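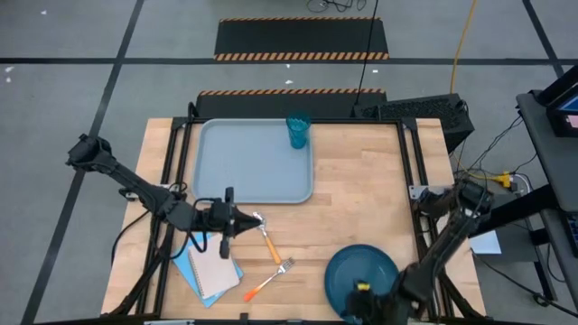

Bonjour à toutes et à tous,

Bon, je vous avais promis un mot sur l'histoire de l'eau, et vous êtes plusieurs à m'avoir relancée au marché, donc je m'y mets. Pour celles et ceux qui débarquent : la commune veut confier la gestion de notre réseau d'eau potable au syndicat intercommunal de la Hollora, et elle a choisi de nous consulter avant de signer. Consultation ouverte à tous les inscrits sur la liste électorale, un vendredi soir à la salle polyvalente, le bulletin à glisser dans l'urne, oui ou non. Je suis allée à la réunion d'information avec mon petit carnet et j'en suis sortie avec plus de pages que prévu (et les pieds gelés, le chauffage de la salle étant ce qu'il est en février).

D'abord, de quoi on parle. Jusqu'ici, l'eau du village est gérée en régie : c'est la mairie qui s'occupe du captage, du réservoir, des canalisations, des compteurs et des factures. Dans la pratique, c'est surtout Tihomir Delić, notre agent technique, qui s'occupe de tout ça en plus de la voirie, du cimetière et du déneigement. Il part à la retraite l'an prochain et il a expliqué très calmement, au micro, qu'il avait dans la tête l'emplacement de plusieurs vannes qui ne figurent sur aucun plan. Petit silence dans la salle ! Il a promis de faire le tour avec son successeur, mais enfin, on comprend que la mairie dorme mal.

Le syndicat, lui, regroupe déjà 11 communes de la vallée. Il a une équipe d'astreinte, un camion pour chercher les fuites et un logiciel qui suit les débits la nuit. La présidente, Farah Wijaya, a présenté tout ça avec des diapositives un peu chargées mais elle répondait bien aux questions, y compris à celles qui n'en étaient pas vraiment (il y en a toujours). Si j'ai bien suivi, la commune resterait propriétaire de la source, et c'est le réseau qui serait mis à disposition du syndicat. Ce point-là est revenu plusieurs fois, parce que beaucoup de gens avaient compris qu'on vendait la source. On ne vend pas la source. Je l'écris noir sur blanc, comme ça je n'aurai plus à le répéter à la boulangerie.

Et le prix ? C'est évidemment là que ça s'est échauffé. Aujourd'hui nous payons moins cher que les communes du syndicat, tout le monde le sait et tout le monde en est assez content. Le maire propose un rapprochement des tarifs étalé sur cinq ans, avec un palier chaque année. Amirul Khoo, qui siège dans l'opposition, a répondu que le palier ne figurait pas dans le projet de convention distribué à l'entrée, seulement dans la lettre d'accompagnement. J'ai vérifié en rentrant, il a raison. La mairie dit que ce sera corrigé avant le vote et que la version définitive sera affichée sous le préau. J'irai voir – et je vous dirai.

De l'autre côté, il faut bien regarder ce qui nous attend si on reste seuls. La conduite de la route de Cutthorpe a lâché deux fois l'hiver dernier. Ceux du hameau ont vécu une semaine avec des packs d'eau dans l'entrée, et je peux vous dire qu'ils étaient venus nombreux et qu'ils n'avaient pas l'intention de se taire. Mawar Sumampouw, qui tient le gîte là-haut, a raconté avoir annulé toutes ses réservations des vacances. Elle votera oui, elle l'a dit d'emblée, et elle a été applaudie. La réfection du tronçon est inscrite au programme du syndicat dès la première année si on adhère. Si on n'adhère pas, c'est la commune qui emprunte, et là personne n'a su me dire combien, à part « beaucoup ».

Parmi les arguments du non, celui qui m'a le plus fait réfléchir vient de Bevan Faulkner, notre voisin du moulin. Il ne conteste pas les travaux. Il demande combien de voix nous aurions au comité syndical, et la réponse est : deux sièges, comme toutes les petites communes. Il craint qu'on ne pèse pas lourd le jour où il faudra choisir entre nos tuyaux et ceux du bourg. Il a aussi demandé ce qui se passerait si on voulait repartir. Réponse : c'est possible, mais il faut l'accord des autres et il faut régler la question de la dette. Autrement dit, on entre plus facilement qu'on ne sort. Je préfère le savoir avant.

Une question de Mme Lumbantobing (la maman, pas la fille !) sur les compteurs : oui, ils seraient remplacés progressivement, et non, le remplacement ne serait pas facturé aux abonnés. Autre question sur les jardins partagés : leur robinet resterait au compte de la commune. Et pour ceux qui ont un puits, rien ne change, la déclaration reste à faire en mairie comme avant. J'en profite pour rappeler que beaucoup ne l'ont jamais faite, je ne vise personne, mon propre mari se reconnaîtra.

Côté pratique maintenant. Le bureau de vote ouvre vendredi à 16 heures et ferme à 20 heures, le dépouillement est public et commence dans la foulée. Il faut une pièce d'identité. Les procurations sont acceptées, une seule par personne, avec le formulaire à retirer au secrétariat. Le conseil municipal a pris l'engagement de suivre le résultat si au moins 300 personnes se déplacent. En dessous, il se réserve le droit de décider lui-même, ce que je trouve un peu fort de café, mais au moins c'est dit d'avance. À la réunion nous étions presque la salle pleine, donc j'ai bon espoir.

Vous allez me demander ce que je vote. Je penche pour le oui, à cause de la conduite et des vannes de Tihomir, mais j'attends la convention corrigée avec le palier écrit dedans. Sans ça, ce sera non, et je le dirai au maire en face (il lit cette lettre, bonjour monsieur le maire). Mon beau-frère votera l'inverse pour les mêmes raisons, alors imaginez les repas.

Si vous n'avez pas de voiture ou que la côte vous fait peur, écrivez-moi, on s'arrange pour le covoiturage. J'ai déjà deux places au départ de la place du lavoir à 17 h 30. Et si vous avez raté la réunion, le projet de convention peut se consulter au secrétariat aux heures d'ouverture, demandez aussi l'annexe sur les travaux, elle est rangée à part.

La prochaine lettre partira après le dépouillement, avec les résultats et, si j'arrive à remettre la main dessus, la recette de soupe que vous me réclamez depuis Noël.

À vendredi !

Vous recevez cette lettre parce que vous vous êtes inscrit(e) à notre liste de diffusion. Pour ne plus la recevoir, cliquez sur « Se désabonner ».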